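Informe de avance del ropero de Jundach

Periodo de febrero a junio. Preparado para la Fundación Segura, programa de apoyo a iniciativas vecinales.

14 de junio de 2025

Hola a todo el equipo de la fundación:

Ya toca contaros cómo va el ropero, y esta vez llego con más cosas buenas que malas, así que lo escribo con ganas (y con un café al lado, porque el informe anterior me salió larguísimo y prometí que este sería más corto; no sé si lo voy a cumplir).

Empiezo por lo que más os interesa. En lo que va de periodo hemos entregado 471 prendas, todas lavadas, revisadas y dobladas. La mayoría son camisetas y pantalones de algodón, que es lo que más nos piden en cuanto sube la temperatura, y luego hay un goteo constante de ropa de niño, chaquetas finas y alguna que otra manta. En febrero fue justo al revés: todo el mundo quería abrigos y nosotros teníamos una montaña de ropa de verano sin clasificar. Por eso cambiamos el orden de trabajo y ahora preparamos la temporada siguiente antes de que llegue. Parece de sentido común, ya lo sé, pero con el espacio que tenemos costó lo suyo.

Qué hemos hecho con el dinero

La primera parte de la ayuda se fue en lavandería, tal como estaba en el presupuesto. Llegamos a un acuerdo con Nillari, la lavandería de la esquina, que nos hace precio por bolsa y nos deja meter la ropa a última hora, cuando las máquinas grandes están libres. Antes lavábamos en casas y aquello era un lío tremendo: nunca sabíamos qué estaba limpio, qué estaba a medias y qué llevaba tres días en un tendedero ajeno. Ahora cada bolsa sale con una etiqueta de papel y vuelve con la misma etiqueta. ¡Qué descanso!

La segunda parte se ha gastado en material pequeño: bolsas de tela, cinta adhesiva, rotuladores, detergente suave para lo delicado y dos quitapelusas eléctricos que se han ganado el sueldo. También compramos 100 bolsas transparentes con cierre para los lotes ya preparados. De esas quedan pocas y las estamos reutilizando siempre que vuelven en buen estado, que es casi siempre.

Lo que no hemos comprado son las estanterías metálicas. Estaban previstas, pedimos precio, y cuando fuimos a medir la pared resultó que no cabían sin tapar el radiador. He dejado esa partida sin tocar y más abajo os propongo qué hacer con ella.

Cómo trabajamos ahora

Seguimos en la vivienda cedida de la calle Rurnville, con sus ventajas (hay agua, hay luz, tiene ascensor) y con su inconveniente principal, que es la falta de una mesa decente. La mesa plegable que teníamos se venció por el centro a finales de invierno y desde entonces doblamos sobre la cama. Le ponemos una sábana lisa, la estiramos más o menos y a trabajar. Para las camisetas va estupendamente: se extiende cada una del todo, se mira el cuello, se miran las mangas, se pasa la mano por la tela buscando agujeritos y, si está bien, se dobla y al montón.
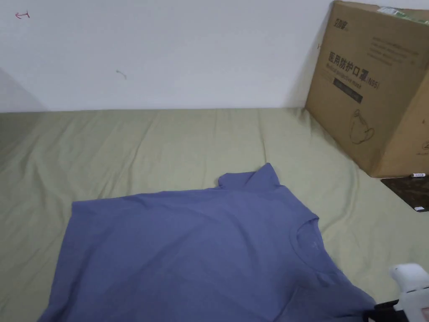
¿Qué se hace con una prenda que llega con una mancha que no sale?

Se aparta en la bolsa de trapos y se entrega a un taller de limpieza del barrio, que la corta y la aprovecha; si la mancha es pequeña y está en una zona que se puede tapar, antes probamos con un parche o acortando la manga.

Os dejo puesta esa duda porque me la hicisteis llegar por correo y creo que merece estar en el informe. La revisión es la parte lenta de todo esto. Lavar, lavan las máquinas, y doblar se aprende en una tarde, pero revisar bien pide buena luz y paciencia. Al principio íbamos deprisa y se nos colaron camisetas con el cuello dado de sí y algún pantalón con la cremallera rota. Nos lo dijeron (con mucha educación, la verdad) y desde entonces cada prenda pasa por dos pares de manos. Vamos más despacio y han bajado muchísimo las devoluciones.

Con el doblado también hemos cambiado. Al principio cada cual lo hacía a su manera y los montones se caían solos. Ahora seguimos el mismo sistema para todo lo que tenga mangas: prenda extendida boca abajo, mangas hacia dentro, un tercio de cada lado al centro y luego de abajo arriba, dejando el cuello a la vista. La talla se escribe en un papelito que asoma por el cuello, y así no hay que deshacer el montón entero para encontrar una mediana. Con los pantalones no hemos conseguido ponernos de acuerdo, hay dos bandos y no veo solución cercana.

Lo que no ha salido como esperábamos

Las tardes de entrega abierta funcionaron regular. La idea era que la gente entrara, mirara y se llevara lo que quisiera, como en una tienda, pero la vivienda es pequeña y con cuatro personas dentro ya no se podía dar la vuelta. Además hubo quien se sintió observado, y lo entiendo perfectamente. Lo hemos cambiado por lotes bajo pedido: nos dicen tallas, gustos y si necesitan algo concreto, y preparamos una bolsa. Perdemos un poco de la alegría de elegir, eso sí, y me gustaría recuperarla si algún día tenemos un local a pie de calle.

El inventario también va cojo. Empezamos con una hoja de cálculo preciosa, con colores y todo, y duró lo que duró. Ahora llevamos un cuaderno con las salidas, que es de donde saco la cifra del principio, pero de las entradas no tengo un registro fiable y prefiero decíroslo tal cual a inventarme una tabla. En el próximo periodo quiero apuntar al menos las bolsas que entran y su peso, que con una báscula de maleta se hace en un momento.

Y una cosa más: el calzado. Nos llega muchísimo y casi todo viene demasiado gastado para entregarlo. Ocupa, pesa y no sabemos limpiarlo bien. Hemos puesto un cartel en el portal pidiendo que de momento no traigan zapatos, y hacen el caso que hacen los carteles.

Qué os pedimos

Me gustaría mover la partida de las estanterías a dos cosas. La primera, una mesa fija, ancha y alta, para dejar de doblar inclinados sobre la cama (las espaldas lo van a agradecer muchísimo, la mía la primera). Una mesa de trabajo de segunda mano nos valdría perfectamente, y ya le tenemos buscado el sitio junto a la ventana, donde mejor se ven las manchas. La segunda, cajas de plástico apilables con tapa. Las de cartón hacen su papel, pero se ablandan con la humedad y cuando llevan mucho peso se abren por debajo justo en el momento de levantarlas.

No haría falta más dinero del que ya está aprobado, solo vuestro visto bueno para el cambio. Si necesitáis los presupuestos por escrito os los mando esta misma semana, los tengo guardados.

Lo que viene

Durante el verano bajaremos un poco el ritmo de entregas y aprovecharemos para preparar la ropa de vuelta al cole: chándales, sudaderas y camisetas lisas, que se van rapidísimo. Nillari cierra unos días por vacaciones y habrá que adelantar bolsas antes de esa fecha, así que las próximas semanas van a ser movidas. También queremos hacer una tarde de costura para los arreglos pendientes, que ya llenan una bolsa grande: botones, bajos, alguna costura abierta en la sisa. Nada difícil, pero hay que sentarse.

Si alguien de la fundación quiere pasarse por la calle Rurnville a ver cómo trabajamos, encantados, avisad antes para que despejemos un poco la entrada. Y si venís con ropa, que sea sin zapatos, por favor.

Un abrazo grande y gracias por la paciencia con los justificantes de febrero, que ya van todos adjuntos y en orden.

La coordinación del ropero de Jundach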